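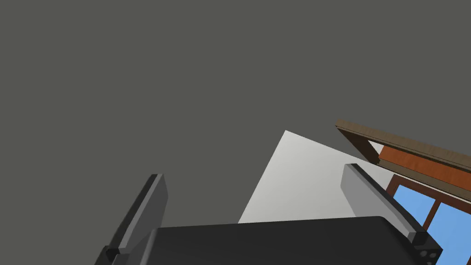
Citlali Aguirre wrote to the publisher after the last edition to say that her students in Barbridge could define depreciation but could not tell her why a bakery would bother to record it. She asked for a chapter that began with the bakery.

Chapter 3
Long-Lived Assets

Grønli is a bakery with 61 employees. In April it bought 2 ovens, paid for them in full, and put them to use the same week. If the whole price were charged to April, that month would show a large loss and every later month would look better than it was. The ovens will bake bread for years, so their cost is spread over those years. The amount charged to each period is called depreciation.

Three things are needed to work it out: the cost of the asset, its expected useful life, and its residual value, meaning what the owner expects to get for it at the end. Cost is on the invoice. The other two are estimates, and Section 3.2 deals with what happens when they change.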